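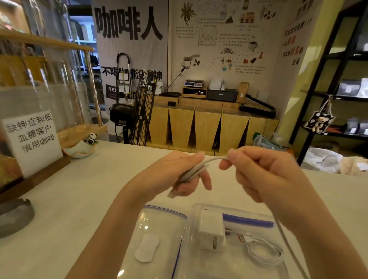
Notebook, Plonar bench arm. May 9, 2026

Working at the coffee shop counter again, the shared workshop being full of other people's better ideas. Plan for the arm, unchanged and unmet: teach it to pack the travel kit by itself. Cable, adapter, zip bag, box. A child can do it, and a child would also complain less about the cable.

So today was cables by hand, slowly, trying to write down what the fingers do. Notes so far:

1. One hand holds the coil and does nothing else. The other hand feeds a single strand. Every time I let both hands get creative I made a knot, and Plonar will be more creative than I am.

2. Thin white cable on a white counter is a rotten thing to ask a vision script to find. Hullo (the script) scored 3 good picks out of 35 on the last run, and I suspect 2 of those were luck. Ionuț Costache says use a dark mat. Ionuț is right and has been told so in writing, here, so he can stop asking.

3. Find the end before touching the loops. I skipped this and paid for it in loops.
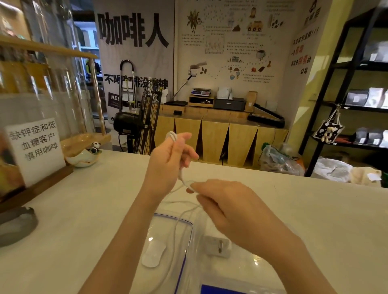
4. Boxes with clip lids. Press at the rim with both hands close together, then deal with the latch. One gripper pushing at one side will just tip the lid, so either a fixture holds the box or we build the second arm, and I know which of those Rodica Dobre will pay for. Fixture sketch is in the Galten folder, under the wrong name.

Set the grip force limit to 60 on the Ardeleanu controller, whatever units it thinks those are. Manual is silent. Left it there until someone brings a scale we're allowed to squash.
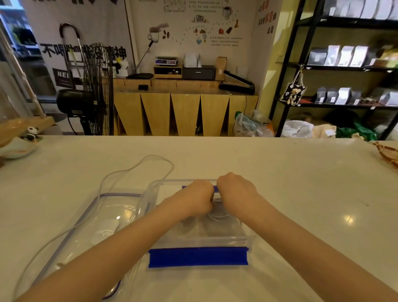

Why not skip the coiling and let the arm drop the cable straight into the box?

Loose loops spring up and get pinched under the lid, and then the latch won't close. Coil first, tie it, then drop it in.

To do: dark mat, fixture, rename sketch. Ask Rodica about the second arm anyway, after lunch.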